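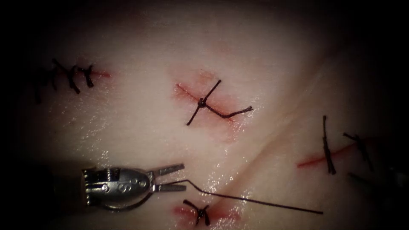

My neighbour's daughter wanted to know how one telly programme can be on in every room of a hotel at the same moment. Does somebody press play on a hundred machines all at once? And do they have to be very quick?

I love this question, because I used to wonder the same thing when I was small and lying on a hotel bed eating crisps. So let's have a go at it.

Nope, there aren't a hundred machines! Usually there's one box that plays the programme, and we call that the source. The clever bit is what comes after the source, and the main thing you need to know about is the splitter.

What's a signal?

First things first. A telly doesn't get sent pictures the way you get sent a postcard. It gets a signal, and a signal is a sort of message made of electricity that keeps changing very, very fast. The telly reads those changes and works out what to light up on the screen and what noise to make. If the message changes one way you get a penguin. If it changes another way you get the weather.

The signal travels along a cable. Inside the cable there's metal (mostly copper), and electricity gets along nicely in copper. Round the outside there's plastic, so that the electricity stays where it should be and you don't get a nasty surprise.

Sharing it out

Now imagine you've got a big jug of orange squash and one cup. Easy, you fill the cup. Then seven friends turn up. If you share that one cup between all of them, everybody gets a tiny sip and moans about it.

A signal is a bit like that. If you split one cable into two, each telly gets a weaker signal. Split it again and it's weaker still. After a while the tellies at the far end can't read the message properly, and on an old set you'd see grey fuzz that we used to call snow. On a newer one the picture goes into little squares, or freezes with somebody's mouth open, and then goes away altogether.

So you need something to top up the cups, and that's an amplifier. It takes in a weak signal and gives out a stronger copy of it. Put an amplifier and a splitter together in one box and you have a distribution amplifier. It's a long name, I know. I just say "the hub".

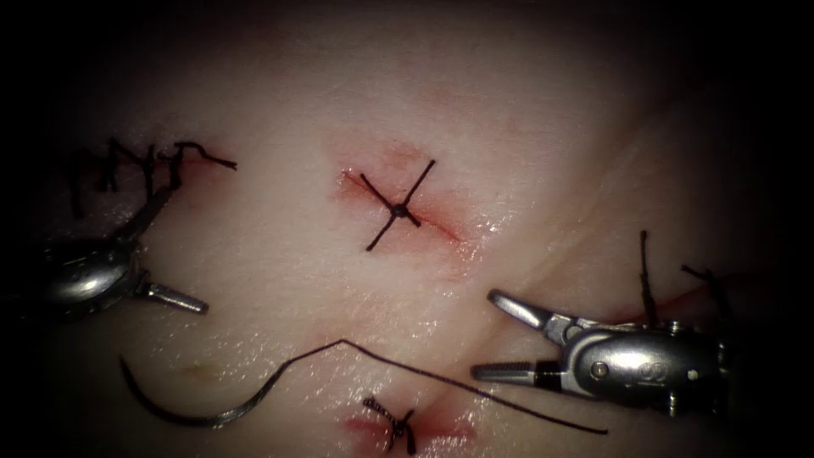
The one I learned on was made by Vosico and it had one socket on the left for the source and 15 on the right for the tellies. I was only using 13 of them, and I spent a whole afternoon crawling about behind cupboards at the Nivton leisure centre trying to find where the last cable went. It went to the café! The café didn't even have a telly any more, just a cable poking out of the wall behind the ketchup.

Can you just keep adding more?

Sort of. You can plug one hub into another hub, and then another one into that, like a family tree. Grown-ups call it cascading. But amplifiers have a problem, and it's that they can't tell the difference between the message and any little hisses and crackles that have sneaked in along the way. They make everything bigger. So if you copy a copy of a copy, the crackles get copied too, and by the end the penguin looks as if he's standing in a sandstorm.

You can try this at home with paper. Draw a cat, then get someone to copy your drawing without looking at the real cat, and then get someone else to copy theirs. By the fifth one it's a potato with ears.

Why are the wires twisted?

If you ever see inside a network cable (an old one that isn't plugged into anything, and ask a grown-up first), you'll find thin wires twisted together in pairs. I thought this was just to keep them tidy. It's really there to keep crackles out! Lots of things give off stray electrical noise, such as lifts and fridges and big lights. When two wires are twisted round each other, they both pick up nearly the same noise, and the box at the other end can compare the two and take the noise away. What's left is the message.

Sound goes along as well, by the way. For stereo you need two lots of it, a left and a right, which is why a car on screen can seem to zoom from one side of your sofa to the other.

Things to look for

Next time you're in a shop or a sports hall with lots of screens, see if they're all showing the same thing. Watch closely when the picture changes. Do they all change together, or is one a teeny bit behind? If one's late, it might have its own box.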